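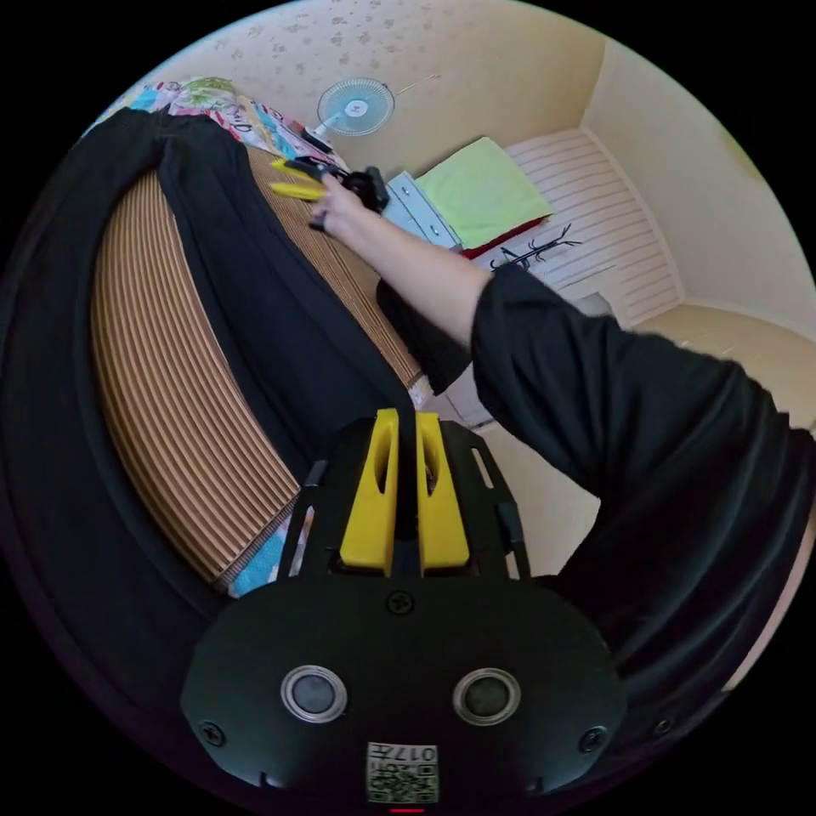 Home Life Desk, Plitine Magazine

The bed in July

By Salamatu Amadi
Thursday, July 31, 2025

My mother made up the beds twice a year, and I don't mean that she only changed the sheets twice a year, before anybody writes in. I mean that there was a winter bed and a summer bed, and they were as different from one another as a coat and a cotton frock. The winter bed was all layers and tucking. The summer bed had hardly anything on it: a mat over the mattress, one thin quilt pushed up to the head end where you could pull it over your feet the wrong way round if the night turned cool, and a fan on the wall doing its best.

I had forgotten about the summer bed for a good long while. When I moved to Ratstead I had a back bedroom that never got properly warm, and I bought a thick duvet and left it on all year out of laziness. Then I moved three streets up the hill to a room that faces the afternoon sun, and by the second week of July I was sleeping on top of everything like a cat on a shed roof. So out came the mat.

A woven mat on a bed looks a bit severe if you aren't used to it. Brown stripes, ribs you can run your fingernail along, no give in it at all. Visitors press it with one hand and look doubtful. But lie down on it for ten minutes on a close night with a thin cotton nightie on and you will see the point, which is that it doesn't hold on to you. A sheet clings and wrinkles and gathers under your hip. A mat stays where it is, and there is a little air under you all the time, in the dips between the ribs.

Now, the buying of them. My aunt at Eze, who has strong views on mats and most other things, says to roll the mat up tightly in the shop and let it go again. If it opens out and lies down within a minute or so, it is worth carrying home. If it stays curled at the ends, it will go on curling, and you will catch your heel on it every time you get out of bed. She also says to run the back of your hand over the whole surface in both directions, since the back of the hand feels a splinter that the palm won't notice. I have done this in front of shop assistants on two occasions and been asked whether I needed help.

Measure the bed as well. I know, I know. My first mat was too short by a good hand's width and I spent that summer with a strip of bedding showing at the foot, which I told people was intentional. A little something peeping out at the end is quite pretty if the colour is right, a pale blue for instance, but you want to have chosen it.

Looking after a mat is mostly a matter of leaving it alone. Shake it out of the window in the morning. Wipe it along the ribs with a cloth that has been wrung out hard, then a dry one, and stand it up somewhere airy until it feels dry all over, including the edges. The binding holds the damp longest. What you mustn't do is fold it. Roll it, always, with the top side outwards, and tie it in two places with something soft – old tights are perfect and nothing else has ever really replaced them in my house.

The quilt at the top

I am fond of a loud quilt. Blue, pink, yellow, green, a bit of lettering here and there, the sort of thing that looks as if it was meant for a child and is in fact the nicest thing in the cupboard. A plain mat wants company, and a bright quilt bunched up at the head of the bed does more for a room than any cushion I ever paid for. It also means that the wallpaper can be as quiet as it likes. Cream with a faint scattering of flowers is what you find in half the bedrooms up our way, and people are forever telling me they mean to strip it off and paint. I always say to wait a year. You stop seeing it, and then one morning with the light coming in sideways you see it again and are rather glad of it.

For summer the quilt should be thin enough that you can gather the whole thing in your arms and see over the top. Wash it on a cool cycle with half the powder you think it needs, and dry it flat over two lines so that the stuffing doesn't all slide to one end. Patska Mill Shop, where I get my lengths of cotton for patching, will tell you to iron the printed side through a tea towel. I have never once ironed a quilt and mine is still in one piece.

A word for the small fan

Big fans on stands have their admirers. They also have a foot that you stub your toe on and a habit of blowing the newspaper about. A little white one fixed up on the wall, with blades of that bluish see-through sort, takes up no floor and can be turned towards the bed and left there. Ours in my mother's house was set so that the air went across the end of the bed and up the wall, never straight at your face, and I have kept to that. Take the cord along the wall and well away from the bedclothes, and have a damp cloth at the blades once a fortnight with the plug out. You will be horrified the first time.

And then there's the folding

I have left this till last because it is where I spend most of my time. A bed with a mat on it is the best folding table in the house. It is firm, it is wide, it is the right sort of height if you sit sideways and a bit low if you stand, and when you lay something out on it the stripes give you a line to work to. I didn't think of that myself. A neighbour's boy of fifteen, told to fold the washing before he went out, lined up every hem with a stripe so as to get it done quickly, and had straighter edges than I have managed in thirty years.

Dark things are the trouble. A great big piece of black cloth is a miserable thing to fold, and there always seems to be one in every wash. You can't see which side is which, you can't find the seam, and the moment you have three corners together the fourth slides over the edge of the bed and takes the rest with it. Against a brown mat, at least, you can see where the black stops. Against a black bedspread you may as well do it with your eyes shut.

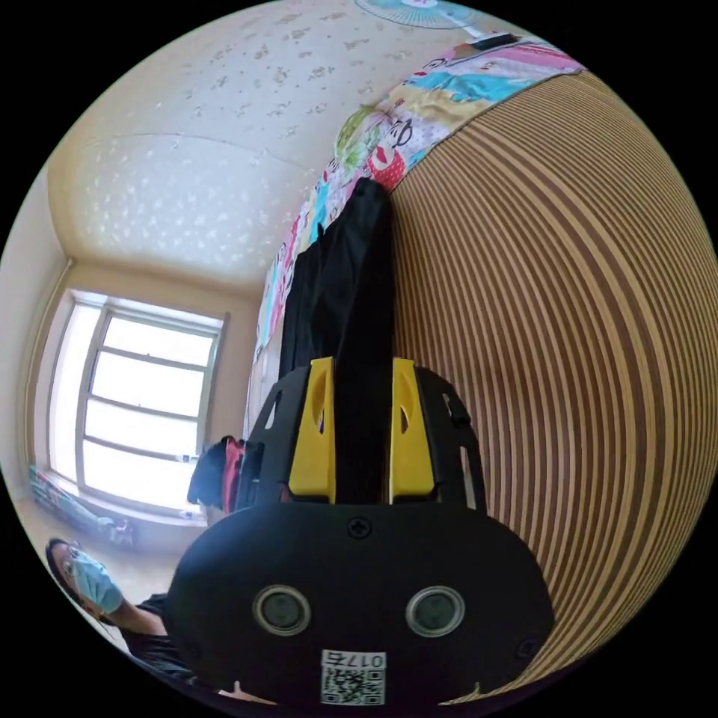

Black cloth against the patterned quilt, with stripes of brown, tan and cream alongside.

My own way with a large dark cloth goes like this, and I offer it for what it's worth. Drape the whole thing over the bed first and let it hang down the near side as it pleases. Don't try to be tidy yet. Find one corner, any corner, and carry it up towards the head end. Find its neighbour and put that beside it. Smooth down from those two with the flat of your forearm, which covers more ground than your hand, and only then go looking for what has dropped over the side. Bring the bottom edge up to meet the top, smooth it again, and fold inwards from the two short ends until you have something that will sit on a shelf.

Anything with ties or long loose strips to it should be dealt with separately. Lay the strips straight up the middle of the piece before you make the first fold, so that they end up inside. If you leave them hanging they will plait themselves round whatever is next to them in the drawer and you'll pull out the whole family at once. I once went to find a belt and came away with a dressing gown, a pillowcase and one leg of a pair of leggings.

Do your darks together, too, and do them in daylight. I used to fold at night with the lamp on and put a navy pillowcase in with the black ones every single week. These days I do the lot after lunch on a Sunday, with the fan going and the wireless on low, and I make two piles on the mat: one for the cupboard and one for things that want a button or a stitch. The second pile goes into a bag that hangs on the back of the door. I'd like to tell you that I get to the bottom of that bag. There is a blouse in it that I have been meaning to see to since we still had the duvet on.

My mother would be putting the mat away in a month or so, when the mornings started to smell different, and she would do it all in one day with the windows open. I will probably leave it later than that. The mat is to be wiped and dried and rolled, the quilt washed, and the duvet brought down from the top of the wardrobe and hung over the banister for an afternoon to lose its creases.

If you have a summer bed of your own, or a better way with a big black cloth, please do write to the Home Life Desk at the usual address. Letters about tights for tying up mats are also welcome, as my supply is running low.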